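Laundry Room Gallery
Zudmont Residence — Resident Services

Home | Rooms and Facilities | Laundry Room | Gallery

The laundry room at Zudmont serves residents on all floors of the house and is open from early morning until 10 p.m. This page brings together pictures of the room and its equipment, with notes on the items shown and on the way residents are asked to use them. It is intended for new residents, for families who assist a relative with washing, and for staff who are joining the house and have not yet completed their introduction to the ground floor.

The room was refitted in May. Front-loading machines replaced the older top-loading ones, and the former canvas hampers were withdrawn in favor of rigid plastic baskets. The notes were prepared by Morfudd Bevan, Resident Services, and reviewed by Everett Achterberg, who is responsible for equipment and maintenance. Earlier versions of the laundry guidance, including the printed sheet in the Welcome folder, should be discarded.

Residents who require the guidance in large print may request a copy at the front desk.

Baskets and sorting

The house provides white plastic baskets for carrying laundry between the apartments and the laundry room. They have slotted sides, which allow air to reach the contents, and may be rinsed in the utility sink when needed. Residents may keep one basket in the apartment. Additional baskets are to be returned to the shelf beside the door on the same day they are borrowed.

Sorting is done at floor level in the open area in front of the machines. Please place the basket within easy reach of the drum and leave a clear path to the door. Heavy, soft items such as sweaters, fleeces and throws should be kept apart from sheets and shirts, as they hold more water and take longer to dry.

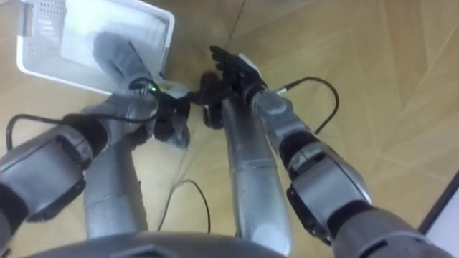 A soft gray item at the rim of a white slotted basket, on the light wood floor.

The baskets are labeled on the underside with the house name. A basket with a cracked rim or a broken slot can catch on knitted fabric and should be handed in at the front desk for replacement. There is no charge to the resident.

Gray and other mid-tone garments may be washed with either the dark or the light load, provided that they have been washed at least 2 times before. New garments should be washed separately on the first occasion. White cotton is always washed by itself. The house regrets that it cannot replace items that have taken on color from another garment.

Loading the machines

Before a load is started, the drum should be checked for items left by the previous user. Small pieces, socks in particular, tend to lie against the back wall of the drum or in the fold of the rubber gasket around the opening. Anything found should be placed in the tray marked Found Items and not on top of the machine.

Garments are to be loaded one at a time and loosely. A full drum should still leave room for an open hand above the clothing. Zippers are closed, pockets are emptied, and drawstrings are tied. Fleece and knitted clothing is turned inside out, which reduces the lint that collects on the surface.

The house supplies Leka washing powder for general use and Cikeck liquid for wool and delicate fabrics. Both are kept in the wall cupboard, together with the measuring cups. Residents may bring their own detergent if they prefer, but fabric softener is not permitted in the shared machines, as it leaves a film in the dispenser and on the gasket. One level cup of powder is sufficient for a standard load. Wool cycles should be run at the lowest spin setting offered by the machine.

Unloading

When the cycle has ended, the door lock takes a short time to release. The door should not be pulled during this period. Once it opens, swing it back fully so that the glass is clear of the opening, and bring the basket up close before removing anything. Long-sleeved garments often wrap around one another during the spin, and a sleeve should be eased out gently and supported from beneath. Pulling a heavy sweater by one cuff will stretch it. 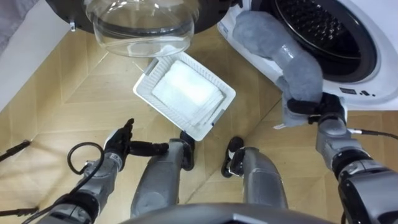 Care labels are best read at this stage, while the garment is still in the hand. The dryers are suitable for cotton and most mixed fabrics. Wool, and any item whose label advises against machine drying, should be taken to the drying racks in the adjoining room and laid flat. A clean white cloth or towel placed beneath a knitted garment will help to draw out moisture and will protect it from marks. Residents are asked not to hang clothing over the basket shelf or on the window handles.

After unloading, please wipe the gasket with the cloth provided and leave the door slightly open. A closed drum holds moisture, and the smell that follows is difficult to remove. The dispenser drawer should also be left open by the width of a finger. Mr. Achterberg's staff clean the filters on a regular schedule, and residents should not attempt to open the filter cover themselves.

Folding and collection

The folding table was supplied by Pultia at the time of the refit and is 700 mm high, which permits its use from a chair. It may be used for folding and for pairing socks. Ironing is carried out only at the board in the adjoining room. The table surface will mark if a hot iron is set down on it, even briefly.

Finished laundry may remain in the room for up to 4 hours, after which it will be moved to the collection shelf. Items on the collection shelf are kept overnight. Residents who are unable to collect their laundry, whether through illness or an appointment, may telephone the front desk on extension 991 and it will be brought to the apartment.

Bed linen provided by the house is washed separately and does not need to be brought to this room. Residents who use their own bed linen are asked to wash sheets before noon where possible, when the dryers are in less demand.

Reporting a fault

If a machine stops before the end of its program or shows a message on the display, please do not restart it. Note the message, place the Out of Use card on the machine and inform the front desk. Water on the floor should be reported at once — the wood surface becomes slippery and is easily damaged. Wet laundry inside a locked machine will be removed by maintenance staff and returned to its owner.

Suggestions concerning the laundry room, including requests for additional equipment or a change in opening hours, may be addressed in writing to Morfudd Bevan at the Resident Services office.

Back to Rooms and Facilities
Next gallery: Dining Room and Pantry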